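The Wallpaper Went on the Ceiling

I blame my sister-in-law's bathroom. I went in to wash my hands, looked up, and there was a garden over my head. I came home and looked at our flat white ceilings and felt sorry for them, and within a month I owned a pasting brush and a pair of very sore shoulders.

The room I picked was the little nook off our back hall, the one with the sloping wall that nothing has ever fit against. It measures so little that two people can't argue in it. I figured if I messed up, only the vacuum cleaner would have to live with it.

Choosing the paper took longer than hanging it. I had samples taped up everywhere (my husband shaved next to a flock of herons for weeks) and I kept drifting back to the sweet old-fashioned ones with flowers and ribbons, the kind my grandmother would have put in a guest room with a dish of hard candy. I called Despina Softić, who hangs paper for half of Wiltport, fully expecting her to steer me toward something sensible. She asked what I loved, I told her, and she said fine, buy one more roll than you think you need.

She was right about the roll! A lattice pattern is a bossy thing. Every diamond wants to meet the next diamond, and when you run it across a ceiling and then down a slope, something has to give. Despina's rule is to pick the line your eye lands on when you come through the door, get that one right, and let the mismatch fall wherever you'd have to crane your neck to find it.

My other big worry was the corner. Where a ceiling meets a slope the paper likes to lift, and I've seen enough curled edges in rentals to last me. Uriel Zavala at the hardware counter sold me on metal trim instead of the usual wood bead, and I fought him on it for a good twenty minutes – metal, with roses? But a slim silvery strip is crisp in a way that painted wood never quite manages, and it keeps all that prettiness from going soggy. It cost me $26 and I'd buy it again tomorrow.

I did ruin one length completely. I pasted it, folded it, answered the phone and came back to a sort of damp burrito. After that the phone stayed in the kitchen.

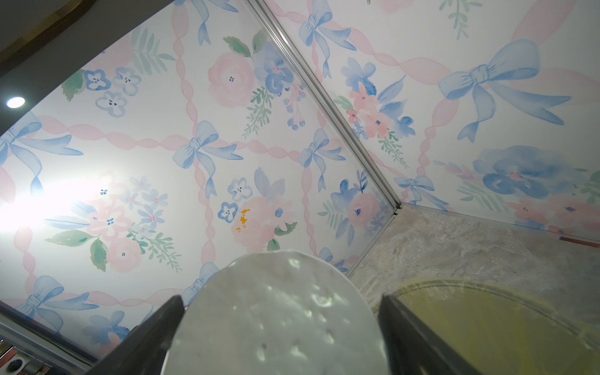 If you're thinking about trying a ceiling yourself, start small and borrow a friend with long arms. Give the paste its full resting time, even when you're itching to get going. Work with the radio on and the heat off. And eat lunch first, because once that first strip is over your head, you won't be coming down for a sandwich.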